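About Jodano

Hi, and welcome! I started Jodano at my kitchen table in Nutameck with one sewing class, a borrowed cutting mat and far too much coffee. These days we're a small sewing school with two rooms above the old feed store on Rizzi Lane, and I still can't quite believe I get to do this all day.

I learned to sew the slow way. My first skirt had the zipper in upside down (I wore it anyway, with a long sweater). So when I set up the beginner course I wanted it to be the one I'd needed back then - plenty of time, no eye rolling, and somebody next to you when the bobbin does that awful bird's nest thing.
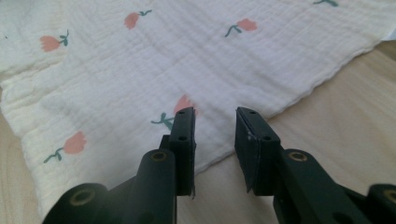
Every class has 8 places. I tried bigger groups for one season and hated it, because people sat waiting with their hands up and I ran between tables like a waiter. With 8 I can get to everyone, and there's still room for your bag and your lunch. Machines, thread and pins are all here for you. Bring your own scissors if you love them!

The beginner course runs for six evenings. You'll make a tote bag, a pillow cover with an envelope back and a pair of pajama pants, and if you're quick you can squeeze in a zipper pouch too. After that most people go on to Fitting Basics, where we trace patterns and pin things on each other and laugh a lot.

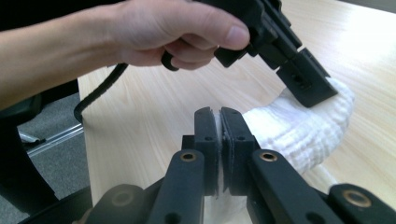 4 min read

We also have the fabric swap, my favorite thing on the whole calendar. It happens every October. You bring what you're never going to use (be brave) and you go home with what somebody else was never going to use. Last time I came back with three yards of mustard corduroy and no plan for it at all.

Then there's the Zurkuvach room, named for the street my grandmother grew up on. It's open studio time for anyone who has finished the beginner course, and it costs $60 for the month. Come and go as you like, the kettle's always on and the big iron is much better than the one you have at home. Please do empty the water out of it when you leave. 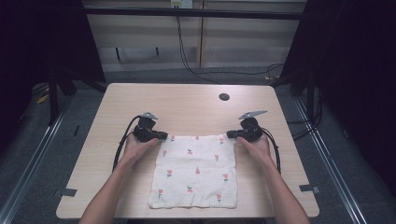 Tulip print cloth on the table.

We're up one flight of stairs, and there's parking behind the building. If stairs are hard for you, write to me first and I'll set up a machine in the ground floor room - it's a bit smaller but it gets the nicest light in the morning.

Sign-up for the next beginner course opens on 12th April. Come sew with us!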